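A Wednesday in Toledo with the gripper people

So I finally got to see the Ritura place in Toledo! I'd been pestering them since June, and when a spot opened up on one of their visitor mornings I moved two meetings and drove down in the rain. I write mostly about small warehouses on this blog, but a lot of you have been asking me where all these "learned by watching" robots get their lessons from, and I wanted to see that part for myself.

The building is easy to miss. It shares a parking lot with Soltemex, who sell flooring, and I walked into the wrong lobby first and had a nice chat about underlayment before somebody pointed me next door. (The coffee is better at Soltemex, if you ever go.) You sign in, you get a sticker, you get a ten-minute safety talk that is mostly about not stepping on cables, and then you're in a long hallway with doors on one side.

Behind each door is a recording room. They have 7 of them, and when I visited they were busy with a project they call Plostalar, all household tidying. Things go into cabinets, things come out of cabinets, books get moved, bottles get moved. A person does it by hand, but the hand is holding a gripper, and everything the gripper sees gets saved. Later a robot arm with the same kind of jaws is trained on those recordings. I knew that much from reading, but I had pictured something a lot more high-tech and a lot less like putting away groceries.

I got to stand in on one of the rooms for the better part of an hour. The operator works with two grippers, one in each hand, and the view you get from the tool is odd at first – very wide, bent at the sides, and with your own jaws always in the way. You stop noticing after a few minutes.
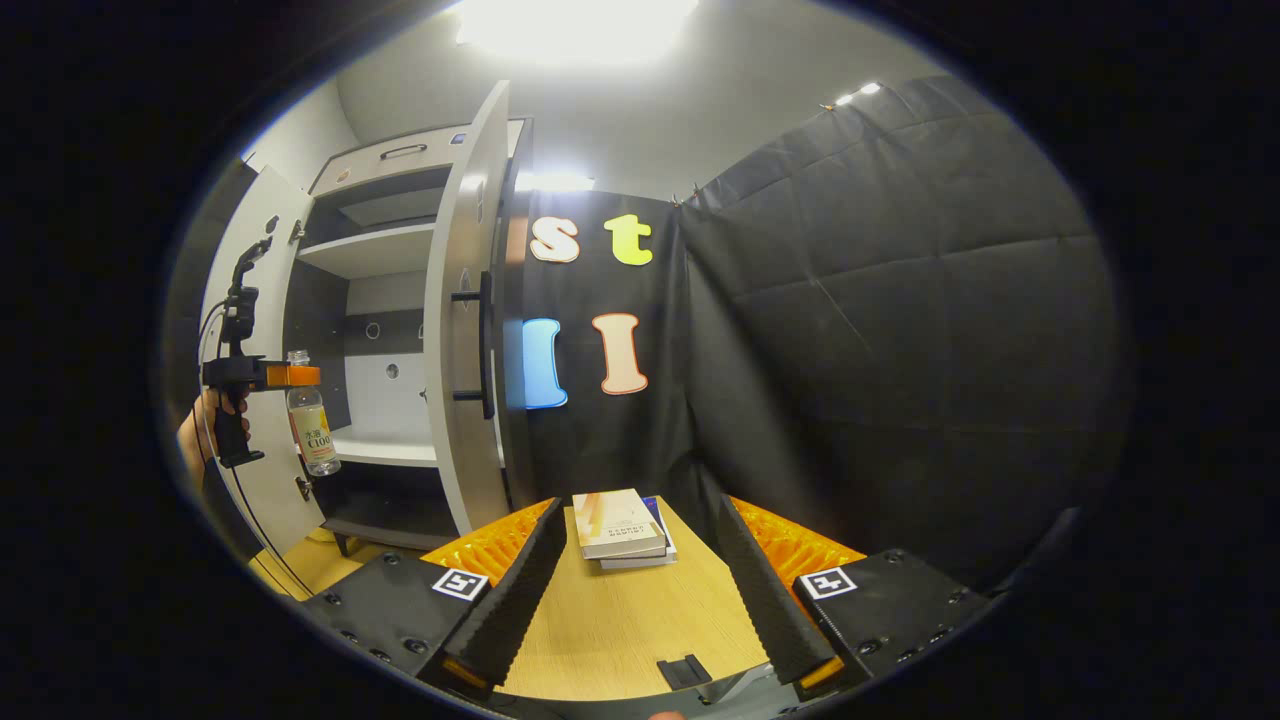 Ritura Field Recording Team, Toledo

I love this view, because it gets across how ordinary the job is. There's a bottle in one gripper, a couple of books waiting between the jaws of the other, and the cabinet standing open behind. The square black-and-white markers on the gripper are there so the software can work out how far the jaws are open, and the team is pretty fussy about them. Fingers stay off, no smudges, and if one starts to peel you stop and replace it before you do anything else.

A single recording is called a take, and a take is short. The target is 70 good ones per person per shift, which sounded low to me until I tried it. Yes, they let me try it! They hand you the grippers, adjust the stool, and read you a task card. Mine was to put a book on a shelf. I squeezed the trigger too early, then too late, then I got the book up and forgot to let go of it. My first 6 takes were thrown out, and the seventh was kept, I suspect out of kindness.

The hard part is slowing down. At home you grab a book without thinking, and your wrist does all kinds of clever little things that a robot arm can't copy. So you learn to move smoothly and keep the thing you're reaching for in view. The room lead told me new people usually need some 50 takes before their hands calm down. My forearms were sore on the drive home, and I wasn't even holding the grippers for that long.

After that we went to the review room, where two people sit and watch takes all day at double speed. They look for dropped objects, hands that got in the way, and moments where the operator changed their mind. I asked if the mistakes ever get used, and the answer was sometimes: a fumble with a good recovery is worth keeping, and it gets its own tag. I thought that was the most interesting thing I heard all morning, and I would have happily stayed there through lunch.

I also asked about moving things around between takes. They do it constantly. The books get turned, the bottle goes somewhere else on the table, the doors start open one time and shut the next. If everything always sits in the same spot, the robot learns the spot and is lost when you nudge something. There's a printed sheet of starting layouts for every task, and you tick them off as you go.

One complaint: the tour ends without showing you a robot doing any of this. The arms are at another site and visitors can't go there yet. I've put my name down for when that changes.

If you want to visit, mornings only, closed shoes, and write to them well ahead. Park on the left side of the lot – the right side belongs to the flooring people and they do check.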